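Le coin lessive, au mois de mai

Bienvenue dans la galerie de notre petite buanderie ! Gwilym aime surtout la vue, moi je tiens au linge.

Le tas du jour, posé près de la grande fenêtre, avec la girafe gonflable qui dépasse tout le monde et l'immeuble d'en face en pleine lumière. La machine est à gauche, sous le placard blanc. 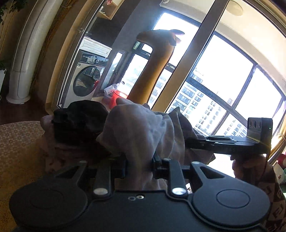

Côté étagère

Une planche en bois, quelques bricoles, et les plantes que Bohdan nous a confiées !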